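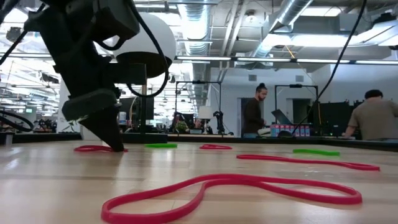

How many practice runs should a team record before training its first model?

Record 15 clean ones, train on those, and watch what the arm gets wrong before recording any more. Most teams want to collect for two weeks and then train. The teams that train early find their mistakes while they are still cheap to fix.

Picking up rubber bands: a guide for the second-year robotics project
Elias Smadi, Vonville Robotics Club
Updated 28 July 2025

This guide covers the rubber band task from setup to the December showing. It assumes you have finished the block-stacking unit and can drive the arms with the hand controllers. If you haven't used the Mesar recording software yet, do the one-page worksheet first.

What the task asks for

The arm picks a rubber band off the tabletop and drops it in the tray. A band counts when all of it is inside the tray. Draping over the rim does not count. You have three minutes per round, and the team can't touch the table during the round.

Rubber bands are harder than blocks for two reasons. They have no fixed shape, so the arm never sees the same thing twice. They are also thin, so the fingertips have to reach almost to the wood to get hold of one.

Step 1: Set the table height

Lower the arm slowly until a fingertip just makes contact with the table. Save that height, then back off by the thickness of one sheet of paper. Use this as your floor. Do it again any time someone moves the table or changes a fingertip. Last year the Britside team skipped this after swapping a finger and spent an afternoon closing on air.

Step 2: Lay out the bands

Drop them from hand height and leave them how they land. Don't straighten them. If you arrange them in neat circles, the model will learn neat circles and fail on everything else. Mix sizes and colors. Keep any two bands from touching for your first set of runs. Overlapping bands come later.

Step 3: Record

One person drives, one watches the wrist camera view on the laptop, and one resets the table. Trade jobs often — driving gets tiring and tired drivers get sloppy.

For each run:

Start from the home position.
Come in from above and a little to one side.
Pause briefly over the band before closing.
Close at a steady speed, lift straight up, then move to the tray.
End the run with the gripper open.

If you miss, open the gripper, rise and try again in the same run. Keep these runs. The model needs to see what a second try looks like. Throw out a run only if you bumped the table or the recording dropped.
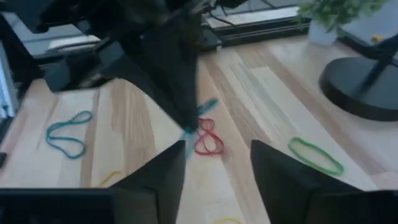 When you are using both arms, agree on who goes first before you press record. The second arm should wait outside the pickup area until the first one has cleared it. Handing a band from one arm to the other is allowed, but save it until single pickups are working.

Step 4: Train and test

Send your runs to the training machine before you leave for the day. Use the settings file called abbasi, named for the Abbasi team that first wrote it, and change nothing in it for your first model. Then test nine rounds with fresh layouts and write down every miss in the team log. Use plain words: "too high," "closed early," "grabbed the middle of the loop and lost it."

Sort the misses before recording again. If most are "too high," go back to step 1. If most are "closed early," your drivers are rushing the pause. Record new runs aimed at the most common problem.

Step 5: Know when to stop

The largest set any club team has recorded was 989 runs. The team that won that year had 400. Past a certain point you are better off improving the runs you have, so watch a few old ones and delete the ones you wouldn't want copied.

Shutting down

Support the arms by hand before cutting power — they drop when the motors let go. Check the gripper joints for bands caught inside, copy your log to the shared folder, and put the bands back in their bag. Dry or cracked ones go in the trash.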